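Call for participants: Household Handling Project, Starnari Robotics Club 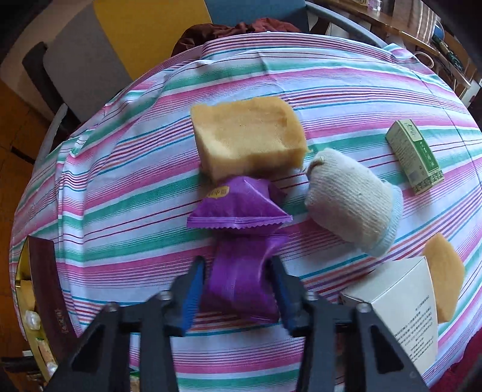
The Starnari Robotics Club is looking for eight people to join its student project for the coming term. The work is collecting and sorting demonstrations of ordinary tabletop jobs, done with a hand-held gripper, and then using those demonstrations to train a small arm the club calls Motel. The project is open to enrolled students in any program and to members of the public who are 16 or over. You do not need to have built or programmed a robot before.

What the project is

A person holds the gripper, closes it on an object, moves the object somewhere and lets go. A wide-angle camera on the gripper records the whole thing. Each of these recordings is called an episode. Last term's group finished with 2,816 episodes, of which 1,233 were kept after checking. The rest were set aside, mostly for fingers out of view at the moment of contact, or for a task label that didn't match what was done.

This term we want fewer episodes and a better keep rate. We also want more soft and awkward items: packaged snacks, socks, sponges, small cartons. Motel handles rigid blocks well enough. It does poorly with anything that crinkles, folds or squashes, and with patterned tablecloths, where the vision model tends to lose the outline of the object.

At the end of term the group enters the Erkunov Tabletop Challenge, a student competition with three rounds: clear a table, sort a table, and set a table from a written list. The club entered once before and got through the first round.

What you would be doing

Participants are placed in one of two streams. You can ask for the one you prefer and we will try to go along with it.

Collection stream
- setting out tables from a layout sheet
- recording episodes with the gripper, usually in blocks of twenty minutes with a break between
- labelling each episode before you leave, while you still remember it
- changing finger pads and checking the screws on the gripper at the start of each session

Training stream
- checking episodes from the collection stream and marking them keep or discard
- running training jobs on the club's computer and writing down the settings used
- testing Motel on the table and logging each attempt, including the failed ones
- reporting back on what kinds of episodes are missing

Everyone does two collection sessions at the start, whichever stream they end up in. People in the training stream make better decisions about discards once they have held the gripper themselves.

Time

Sessions run from 5:30 pm to 8 pm, twice a week, in Room 388 of the James Building. We ask for one session a week at minimum. Most people in the training stream come to both near the end of term. The project starts in July and runs for twelve weeks, with a week off in the middle. The competition takes up one full day after that.

If you know you will miss more than three weeks, please wait for the next intake.

Who we are looking for

We want people who turn up, follow a layout sheet and write legible notes. For the collection stream you will need to be comfortable holding a tool in one hand for short stretches. The gripper can be used left- or right-handed, and it can be used sitting down. If you have a sore wrist or shoulder, tell us and we will shorten your blocks or move you to layouts.

For the training stream, some Python is helpful. If you have finished a first programming course, that is enough. We can teach the rest, but we can't teach it all in the first week, so expect some reading at home.

We would like at least two people from outside engineering and computing. Last term's most useful labelling guide was written by a nursing student - the current one is still based on it.

What you get

This is unpaid. There is no course credit attached, although some students have used the work as the basis for a report in another subject, with their lecturer's agreement. The club covers your membership for the year, the competition entry and travel to the venue. There is tea, coffee and toast at each session. Snacks used as test objects stay with the test objects, as they get squeezed a good deal.

Participants are listed by name in the project report unless they ask not to be. You may keep a copy of any code or notes you write.

Recording and privacy

The gripper camera has a wide view and picks up the room as well as the table. Faces are blurred before episodes are stored, and sound is not recorded. If you would like an episode removed, email the club with the session and block number and it will be deleted from our copies. You will be asked to sign a one-page consent form at your first session. Participants under 18 need a parent or guardian to sign as well.

Household items

We are also after things to put on tables. Clean socks, sponges, empty boxes with printing on them, trays, tins and cloths in strong colours are all useful. Packaging from any country and in any language is welcome, and the more variety in lettering the better. Please don't bring glass, knives, medicines or anything you want back. There is a tub outside Room 388 for donations, and you don't have to join the project to leave something in it.

How to apply

Send a short email to the club through the contact page with "Household Handling" in the subject line. Include:

- your name and what you study or do
- which stream you would prefer
- which evenings you can make
- any programming you have done, if you are asking for the training stream
- anything we should know about access. The James Building has a lift, and the table height can be changed

Half a page is plenty. We don't need a resume or references. Applicants will be invited to a trial session of an hour, where you will set out one table, record ten episodes and label them. The trial also gives you a chance to decide whether you like the work, which is repetitive.

Applications close at noon on the last day of June. Everyone who applies will get a reply, and people who miss out can go on the list for the following term.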